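FOR IMMEDIATE RELEASE

Sornon Opens Autumn Round of Its Home Table Program in Trudau

Household sorting sessions will reach 300 homes before the end of the season

TRUDAU, October. Sornon, the household services association serving Trudau and the neighboring district of Stustia, today announced the opening of the autumn round of its Home Table Program. The program brings short, practical sessions on sorting and storing fresh food into the homes of members, using the tables, trays and jars that each household already owns.

The autumn round will cover 300 homes, divided between Trudau and Stustia. Enrollment for Trudau is complete. Places remain open in Stustia, and households there may apply through the Limsakul Street office until the end of the month.

The Home Table Program began as a series of talks in the association's meeting hall. Members who attended the talks asked for help that could be given at home, where shelves are shared, space is limited and the main table serves for meals, sewing and schoolwork. Sornon moved the program into private homes the following spring. In its most recent full year, 1766 members took part in at least one session, out of a total membership of 2082.

Each session takes place in the room where the household normally sorts its food. Families are asked to leave the room as it is. Tablecloths stay on, and flasks, jars and bottles remain in their usual places. The session leader works with a small quantity of food, most often citrus fruit, tomatoes and other produce in season, and a shallow cardboard tray. Items are divided between the tray and the open table so that members of the household can compare them by size and firmness and agree on what should be eaten first.

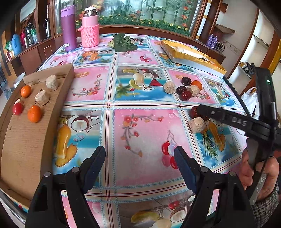
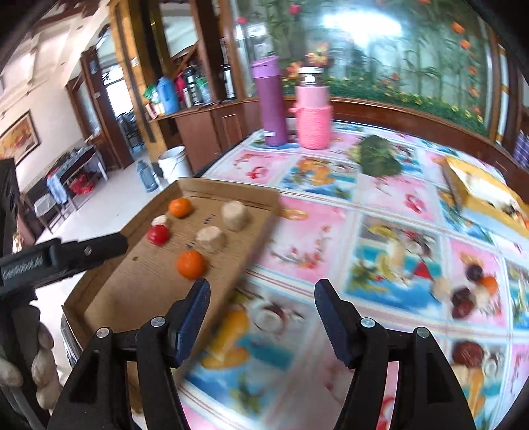 Mandarins and a tomato share a shallow tray on a printed tablecloth during sorting.

The program recommends shallow trays over deep bowls for fruit that will be eaten within the week. In a deep bowl, the lower layer is easily forgotten, and soft fruit is pressed by the weight above it. A single layer in a tray can be checked at a glance and carried to a cooler room in the evening. Participants are advised to leave part of the tray free, so that pieces can be turned and moved without being lifted out.

Tomatoes and citrus fruit may share a tray for a day or two while a household is deciding how to use them. For longer keeping, the program suggests separate trays, with the tomatoes away from direct sun and the citrus fruit in the coolest part of the home. Any piece with a split or soft skin should be set aside for cooking the same day.

Sessions also address the table itself. Plastic tablecloths are common in member homes and are well suited to sorting, as they can be wiped down before and after the work. Sornon asks that cloths be wiped with warm water and a small amount of dish soap, then dried fully before food is placed on them. Cardboard trays should be replaced when the base softens or becomes stained.

The autumn round introduces two changes. The first is a longer session, extended to 2 hours in response to comments from participants in Stustia, who reported that the earlier format left too little time for questions. The second is a printed storage sheet, to be left with every household at the close of the visit. The sheet lists common fruits and vegetables in large type and has a blank column in which families can write their own notes. It will be offered in a format suitable for hanging inside a cabinet door.

There is no charge to members for the session or the storage sheet. Households supply their own produce and keep all of it. Those who do not have a suitable tray may request one when applying.

Morning visits begin at 9:30 a.m. and afternoon visits at 2 p.m. At least one adult member of the household must be present throughout. Children are welcome to take part. Households that need to change an appointment are asked to notify the office by noon on the day before the visit.

About Sornon

Sornon is a membership association providing household services and home education in Trudau and Stustia. Its activities include the Home Table Program, a lending store for kitchen equipment and a winter series on preserving fruit and vegetables.

Program inquiries and applications
Sornon, Household Programs Office
Limsakul Street, Trudau
Office hours: 9 a.m. to 4 p.m.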